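Plates and Produce: Sorting Table Gallery
Lamrani tableware, spring set
Text by Zineb Benkirane

The spring set from Lamrani is a range of plain round plates in soft colors, sold singly or in stacks of 12. We put them out on the long table at the Vakden showroom in March and spent a morning on color matching, working out which fruits and vegetables go with which plate. Hafþór Hafþórsson planned the table and Danang Entili did the shopping. The gallery is short. More pictures will go up when the serving bowls arrive.

The table has a smooth brown cover and we left it plain. Patterned linen was tried last year and the plates got lost on it. 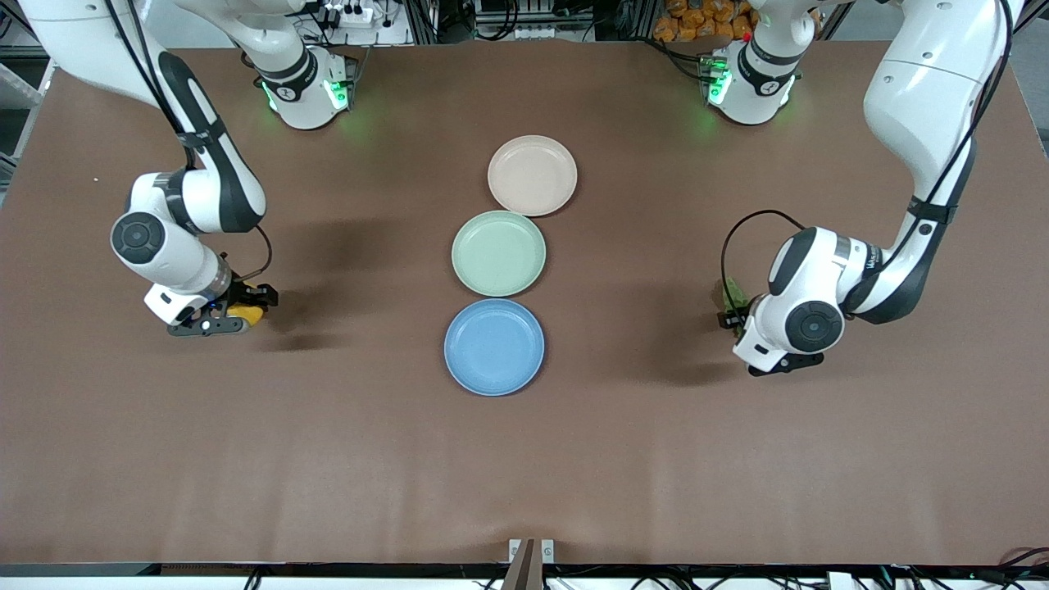 Plates go down first, in a line, close together. Food comes after that, one piece at a time, and we look at each color before adding the next. Green is the hard one. Most greens look dull on the darker plates, and the leafy ones need trimming before they sit flat. Farhad Karimi prefers to start with yellow and work out from there, and the rest of us have mostly come around to that.

Pink was the plate people asked about most at the winter open day. It is very pale and can pass for beige in some light. If you are ordering by mail, ask for a color card. Cards are free and go out with the price list.

A note on sizes. Every plate in this range is the same shape, so colors can be mixed in one stack. The catalog number for the mixed stack is 344. Single colors are listed on the page after it.
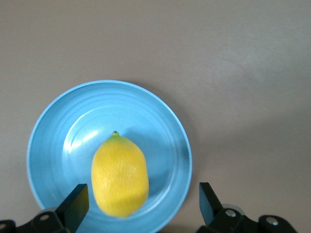
Blue is the color we sell to cafes. Grinance took 32 of them for its front counter and came back for more in the fall. Orders of that size are packed in two boxes with card between the plates. The rim is wide, with faint rings running around it, and the middle is flat and a little paler. A lemon shows up well on it, which is why Ismail Naciri wants that pairing for the cover of the summer list. The finish is glossy, so expect some glare near a window or under a strong lamp.

Other pairings we liked on paper and have yet to try: radishes on green, plums on cream, a halved fig on gray. Suggestions can be left at the desk.

The showroom is open from 10 in the morning. Parking is behind the building, next to the Zaltitier warehouse. Ring the side bell if the front door is locked.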